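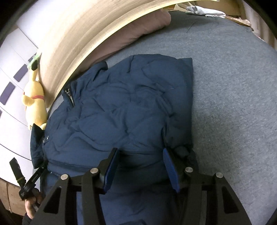
Coat season means my own little pre-winter check at the Holub laundry room, and yes, I do it for every single jacket! I go seam by seam with the thing laid out flat. The navy puffer got spread out on the grey carpet, and the small metal zipper pull by the collar goes first on my list – a bad one ruins a whole winter.

November 9, 2025

Zipper runs top to bottom: OK
Stitching: OK, one thread to snip
Elastic in both cuffs: left is fine, right feels tired – check again in March
Pockets emptied: OK (found a Viltance receipt, ha)
Care tag readable: barely

21 comments
40 shares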